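Week 6 notes, contact-rich manipulation. Typed up fast, will fix the maths formatting later. Slides are on the course page, these are the bits I said out loud and didn't put on them.

**Reading before next class:** Murín's thesis, chapter 4 only (skip the proofs). Kuhlmann's workshop paper if you have time, it's short.

## Where we got to

Last week: imitation from demos, why it drifts. Policy sees a state a bit off the training data, does something a bit wrong, next state is further off. Error compounds. You all know this by now, it's on the assignment.

This week: same problem, but for things that hang. Hanging objects are mean. They swing, they hit each other, and the part you want to grab isn't where it was when you started reaching.

Running case is the brush task from Farnurgate. Take one brush off a rack, put it down on the felt, don't disturb the neighbours. Sounds trivial. It isn't.

## Why brushes

Picked by Rhun Hopkin's group after the mug-hook task got too easy. What makes it a decent benchmark:

- thin shaft, so a small sideways error in the gripper means a miss or a knock
- glossy black shaft in front of a dark rack, depth is rubbish there
- loop has to come *off* the hook, so you lift first and then pull away. Order matters
- neighbours are close. Touching them counts as a fault even if the pick works

The lift-then-pull thing is where most people's first policy falls over. Cloned policies average the two motions and go out on a diagonal, and the loop catches. Write this down, it's the sort of thing I like to ask about.

## The method: phase-gated cloning

Name is Bořivoj Vondráček's, not mine. Idea in plain words:

1. Split each demo into phases (approach, close, lift, clear, place). Splits come from gripper width and wrist force, no hand labelling.
2. Train one network, but give it the phase as an input.
3. Train a second tiny network that guesses the phase from the last 8 wrist images.
4. At run time the phase can only move forward, or drop back to approach. Never lift -> close. Never clear -> lift.

Step 4 is the whole trick. Everything else is standard. The gate stops the policy dithering at the hook, which is what the plain version does: up a bit, out a bit, up a bit, until the time limit.

Loss is ordinary L1 on the action chunk plus cross-entropy on phase. Weight between them is 2 to 1 in favour of the action term. They tried others, not much change, don't lose sleep.

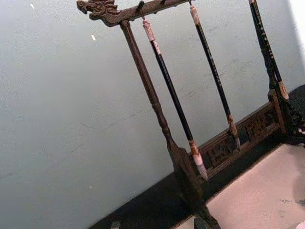

Input is wrist camera only, plus joint angles. No overhead view. People always ask why. Kurnach (the earlier rig) had an overhead camera and the policy learned to lean on it, then went to pieces when the rack was shifted. With the wrist view alone the network has to look at the brush it's going for. Cost: you lose sight of things. The rack only partly fits in view when you're close, the top bar goes first, and that is exactly where the hooks are. So the policy often has to finish the lift on memory and force.

Hence the stack of past images. One image can't tell you whether a brush is swinging. Two could in principle, more is steadier.

Note on angle: the wrist comes in tilted, so vertical in the world is not vertical in the image. Don't "fix" this by rotating the picture before training. Štěpánek tried it, it threw away the corners and made the results worse. The network copes with tilt fine so long as the demos vary it.

## Data

Total of 1,380 demos, teleoperated, all at Farnurgate. Rack pose changed between sessions, lighting changed, brush order shuffled. Failed demos were kept but marked, and only the approach phase of a failed demo goes into training. I think that's a nice choice and more people should do it. A bad lift doesn't make the approach bad.

One thing to be careful about: they did NOT randomise the rack itself. Same rack throughout. So anything claimed here is for that rack. Carved racks in general, who knows. If you use this in your project say so in the limits section.

## Results (from memory, check the paper)

Test was 40 picks per method. Same start poses for each, order shuffled so that a drifting calibration couldn't favour one of them.

- plain cloning: mostly fails at the hook, as above
- cloning + phase input, no gate: better, still dithers
- full gated version: best of the lot, and what's left over is mainly neighbour contact
- gated, single image rather than the stack: worse again, and it's the swing cases that go

I'm leaving the percentages off on purpose, the preprint and the final version disagree and I want the final one in front of me before anybody quotes it. Kvido is chasing that.

What you should take from the ordering: the gate and the history fix *different* failures. Gate fixes hesitation at the hook. History fixes grabbing where the brush used to be. Take either one out and you get its own failure back, you don't just get a bit worse everywhere. That's what a good ablation looks like. Compare with the Hrnčiar paper from week 3, where every row drops by the same little bit and you learn nothing from it.

## Objections

Came up in class, worth having in writing.

*Isn't the gate just a state machine?* Yes, pretty much. Hand-built order, learned content. Some people hate that. My view is if you know the order, use it. Where you don't know the order (cloth, say) this method has nothing for you.

*What if the phase guess is wrong?* Then you're stuck with it until it drops back to approach. Worst case is calling "clear" too early: gripper pulls away with the loop still on. They put a force limit on that, trips the drop-back. Without the limit you'd be pulling on the rack, and a rack that moves spoils the neighbours as well.

*Would it work with a second camera?* Probably, if you hide that camera at random during training. Not tested. Fletatholm has something in the works, no results out yet. Possible project topic, come and see me.

*Is L1 the right loss with two ways around a neighbour?* Good question, no it isn't. Averages left and right and you go straight into teh brush you were meant to avoid. My guess is that's a good share of the remaining contact faults. A diffusion head would be the obvious try. Kuhlmann's paper is the place to start.

## For the tutorial

Bring a laptop with the log reader working, please test it beforehand. You'll get a handful of wrist-force traces with the phase labels stripped out. Mark where you think each phase starts, then we run the splitter and compare. The close/lift boundary is the messy one. Swap with a neighbour before looking at the answers.

Also think about: how would you score "didn't disturb the neighbours"? Touch? Amount of swing? Both? The paper uses touch, judged by a person watching, which I find a bit soft. Come with an alternative and a rough idea of how you'd measure it.

Assignment 2 is due in April, date is on the course page. No, the brush task is not on it. The lift-then-pull averaging argument is, in a different coat, so make sure you can draw it.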